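COMMUNIQUÉ DE PRESSE

Iseck : les petits objets de la maison retrouvent leur place

L'association Kinyua ouvre en août un atelier de rangement à Iseck. Il est destiné aux personnes qui viennent de déménager et à celles qui gardent chez elles un tiroir plein de choses sans catégorie. La participation coûte 5 euros et la séance dure deux heures.

Le principe est simple. Chaque participant apporte un carton fermé, le vide par terre sur un tapis et regarde tous les objets ensemble avant de décider. Les meubles et les vêtements ne sont pas traités dans cet atelier. On y travaille seulement les objets qui tiennent dans une main.

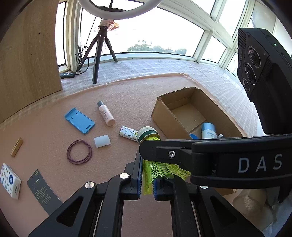
Texte : Kristýna Kadlec, service de presse de Kinyua
Relecture : Bořivoj Michalík

Une pince à linge en bois, un volant jaune, un paquet de mouchoirs, une coque de téléphone bleu clair : ces choses n'ont aucun rapport entre elles, et pourtant elles finissent souvent dans le même carton. Pour l'animatrice Zdeňka Urban, la difficulté vient de là. « Les gens savent ranger les assiettes. Devant une cordelette ou une petite bouteille de lotion, ils hésitent et ils referment la boîte », explique-t-elle.

La méthode prévoit de former d'abord des groupes d'usage : la toilette, le linge, le jeu, le bureau. Les aérosols sont mis à part, debout, avec leur capuchon. Le carton vide reste à côté du tapis jusqu'à la fin de la séance et reçoit les objets à donner.

L'année passée, l'atelier de Batstead a accueilli 292 personnes. Quelque 600 objets ont été remis à la ressourcerie Brirelberg, qui est de nouveau partenaire.

Les séances ont lieu le mercredi à 18 h. L'inscription se fait sur place, auprès de l'accueil de Kinyua à Iseck.

Contact presse : Emília Murín, association Kinyua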